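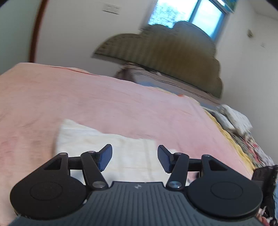 Tatora opens linen care rooms to guests in July

Tatora, which lets furnished rooms to people on short work stays, will change the way it handles bed linen and towels starting in July. Guests staying 9 nights or longer will be able to choose when their sheets are changed, and each room will come with a second set of linen folded and ready to use.

The change covers all 108 rooms in the company's two buildings, Drukwood and Gowda. Both buildings will also open a linen care room on the ground floor, with washers, dryers and a long folding table. Guests can use these rooms from 6 in the morning until 10 at night at no extra charge.

Until now, linen at both buildings was changed on a fixed schedule. Guests who worked nights often had to leave a note on the door or ask the front desk to move the change to another time. Under the new system, a guest picks a morning or afternoon slot at check-in and can move it by calling the desk before 8 p.m. the evening before.

"People who stay with us for a month want the room to work like a bedroom at home," said Balakrishnan Reddy, who manages housekeeping for both buildings. "Some want a fresh bed every few days. Some would like to do it themselves on their day off. We had one schedule for all of them and it did not fit."

Each second set includes a fitted sheet, a flat sheet, two pillowcases and two towels. Guests who make their own beds can leave the used set in the cloth bag provided and put it outside the door by 9 a.m. Housekeeping will bring a clean set back the same day.

Colors will change as well. Tatora is moving away from all-white beds and will use pink or gray bottom layers with white and cream pieces on top. Reddy said the colored layers make sorting faster in the laundry, where white sheets of different sizes were often folded together by mistake and sent to the wrong floor.

The company tested the new system at Gowda for 4 months on a single floor. Housekeepers on that floor asked for one change during the test – larger size labels, sewn at the corner of each sheet so they can be read without unfolding it. Those labels are now on all new linen.

Older sheets and towels that are still in good condition will be kept for use in the linen care rooms and for covering furniture during painting. Worn pieces will be cut down for cleaning cloths.

The laundry work for both buildings will be done by Trellix, which has washed table linen for the Drukwood breakfast room for the past two years. Drukwood will switch to the new schedule first, with Gowda's remaining floors following later in the month. Guests already staying in either building will receive a card in their room with the start date for their floor.
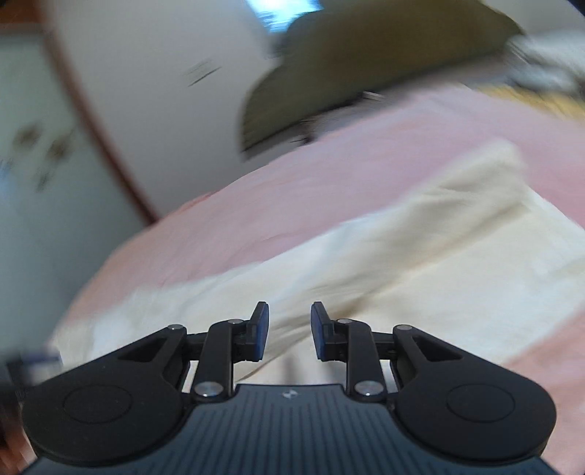
Can guests bring their own sheets and blankets?

Guests are welcome to use their own bedding for the whole stay. They should tell the front desk at check-in so that housekeeping does not remove it with the Tatora linen. Personal bedding can be washed in the linen care rooms but is not included in the pickup service.

Will housekeepers still enter the room if a guest makes the bed?

Cleaning visits continue as before, once a week, at a time agreed with the guest. The linen slot and the cleaning visit can be booked together or kept separate.

Room rates stay the same under the new system. Extra towels and blankets can be requested at either front desk – there is no charge for the first extra set.

About Tatora

Tatora lets furnished rooms for stays of one week to six months at Drukwood and Gowda. Questions about the linen service can be directed to Balakrishnan Reddy through the Drukwood front desk.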